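Blocks wanted, and a thank you for the ones we have

It has been a good summer for the toy shelves at Mamgate, and since so many of you have asked how the old wooden blocks are getting on, I thought they deserved a little space of their own in this issue. They came to us in June from Flor Cuadros, whose children have long outgrown them, and they have hardly been back in their box since!

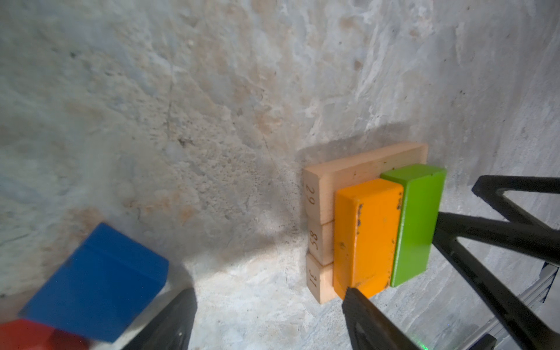
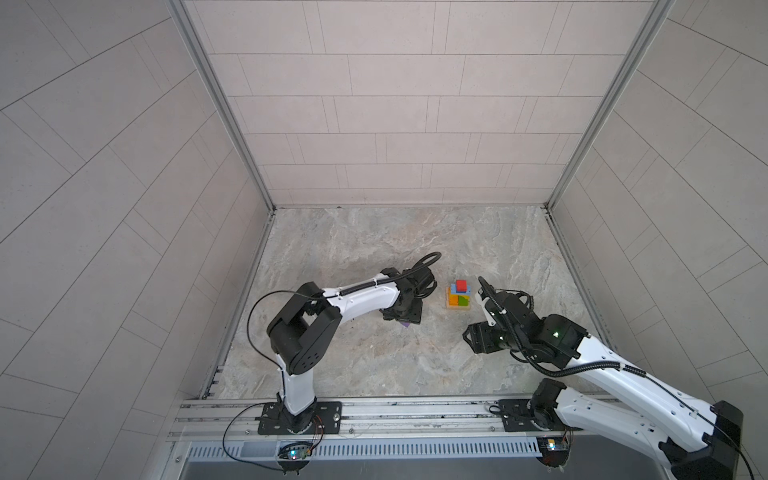
Green next to orange, with plain wood, in both pictures; the little red cube gets its place at the top in the second.

You will see from the first picture that some of the small plain ones have numbers stamped on them. Gintarė Rimkutė and I have had a long and rather silly discussion over whether one of them is an 85 or a 58, which of course depends entirely on where you happen to be sitting. Behrouz Zamani is firmly for 85, and he has the most patience of any of us, so I dare say we shall let him have it.

The painted ones have their share of chips and scuffs, and a few people have kindly offered to rub them down and give them a fresh coat. We did talk it over, but on the whole we would like to leave them as they are (I am fond of old paint, I must admit, and my own set at home looks a good deal worse).

What we could really do with is more of the long plain pieces. They make a lovely steady bottom for a tower, or a wall at the back of a row, and there are never enough to go round once three people are building at the same time. If you have any in the loft, odd ones and part sets are very welcome, painted or plain, and they needn't match. Please leave them with Flor Palomino at the front desk, with your name on the bag so that we can thank you properly.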